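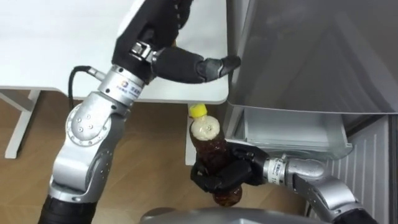

Zurndale Refrigerator Set: Data Card

Version notes and known issues are at the end of this file. Last edited 18 April 2025.

Summary

Zurndale is a set of 2,266 short recordings of one household activity: putting things into a refrigerator and taking them out again. Each recording covers one item and one direction of travel. The items are ordinary groceries and containers. The refrigerators are ordinary household units standing in furnished rooms, with a table or counter within reach.

The set is meant for work on object state, container contents, door state, and the order of steps in a simple storage task. It was not collected for nutrition, brand recognition, or food safety work, and the labels do not support those uses.

Rooms

Recordings come from 7 rooms, identified as room_a through room_g. Each room has one refrigerator and at least one other surface where items rest. Furniture stayed in place within a room for the length of a session but was sometimes moved between sessions, so the distance from table to door should not be treated as a constant.

room_a: grey refrigerator, white table with a white metal frame, light brown wooden floor.
room_b: white refrigerator, fixed counter, vinyl floor.
room_c: white refrigerator, low shelf unit, tile floor.
room_d: grey refrigerator under a counter, tile floor.
room_e: black refrigerator, round dining table, carpet up to the kitchen threshold.
room_f: white refrigerator with the freezer on top, rolling cart, vinyl floor.
room_g: grey refrigerator in a narrow pantry, single wall shelf, concrete floor.

Lighting is whatever the room had. room_g has no window. room_e gets direct sun in the afternoon and the door interior is overexposed in part of that material.

Items

There are 8 item classes. Class names are lowercase in the label files.

bottle: any closed bottle, upright or lying down. Plastic and glass are not separated.
carton: milk, juice, and broth cartons.
jar: glass or plastic with a screw lid.
can: drink cans only. Food cans are under other.
tub: margarine, yogurt, and similar containers with a press-on lid.
box: reusable storage boxes, with or without contents.
bag: produce bags, bread bags, zip bags.
other: everything else, including loose fruit, food cans, and egg trays.

The bottle class is the largest and other is the smallest. We did not balance them. A bottle with a missing cap is still a bottle but carries the flag open_top. Items in this state were filled with water or left empty.

The bag class is the hardest to label well. Bags change shape when set down, and a bag resting against another bag is sometimes given as one item in the early files.

Recording procedure

1. The item is placed at its starting position, either on the table or counter or inside the refrigerator.
2. Recording starts with the door closed, except in the door_open_start subset.
3. The door is opened far enough to reach the target shelf.
4. The item is moved.
5. The door is closed, or left open if the session sheet calls for it.
6. Recording stops after the item has been at rest long enough to confirm that it does not tip or roll.

Steps 3 and 4 may overlap. In the door_open_start subset step 3 is skipped. If an item fell, the recording was kept and the outcome field set to dropped. Glass items that fell were replaced with an item of the same class and the item_id was changed.

Shelf contents other than the target item are background. They were arranged before each session and are listed in the session sheet, but they have no boxes or masks.

Labels

door_state: closed, opening, open, closing. Marked per frame.
item_class: one of the classes listed under Items.
item_id: a stable identifier for the physical item.
location: table, counter, cart, shelf, door_bin, drawer, in_transit.
direction: in or out.
outcome: placed, dropped, abandoned.
flags: free list; see flags.txt for permitted values.

in_transit begins at the first frame in which the item no longer touches the surface it started on and ends at the first frame in which it touches the next one. Where that contact is hidden by the door, the annotator marked the nearest visible frame and added the flag contact_hidden.

A door is open only when it is at rest. A door moving slowly toward the wall is still opening, even if it is already wide enough to reach through. This differs from the older Drurau labels, which used a single value for both. A conversion table is in tools/drurau_map.csv.

Splits

200 recordings are held out for testing. The held-out recordings include material from every room and every class. The remaining recordings are released as one training portion. Users who need a validation portion should draw it by session, because recordings within a session share items and shelf arrangement.

Files

recordings/ video, one file per recording
labels/ one JSON file per recording, same base name
sessions/ session sheets as CSV
tools/ conversion table and label checker
flags.txt
LICENSE.txt

The label checker reports missing fields, frame gaps in door_state, and location values that do not fit the room (cart is valid only in room_f, for example). Run it again after any edit to the label files.

Known issues

Interior lamps. The lamp in room_d failed partway through collection and was replaced with a cooler one. Shelf color before and after the change does not match.

Door bins. Items placed in a door bin may shift when the door closes. Location stays door_bin, but the resting position at the end can differ from the position at placement.

Tables. In room_a and room_e the table is partly hidden by the moving item in many frames. The location label follows contact, so a bottle held in front of a table is in_transit.

Drawers. Only room_b and room_c have drawer recordings. The drawer value should not be used to compare rooms.

Printed text. Labels on packaging were left as bought. Legible text is present in places and is not transcribed.

Related sets

Salinas covers cupboards and dry goods with the same location vocabulary, minus door_bin. Proltden covers dishwasher loading and shares the session sheet format only. Item identifiers are not shared between sets, and the same string may refer to different objects.

Changes

Added contact_hidden to flags.txt.
Split food cans from can into other.
Corrected direction in the room_f files, where in and out were reversed.
Removed duplicate session sheets left over from the June upload.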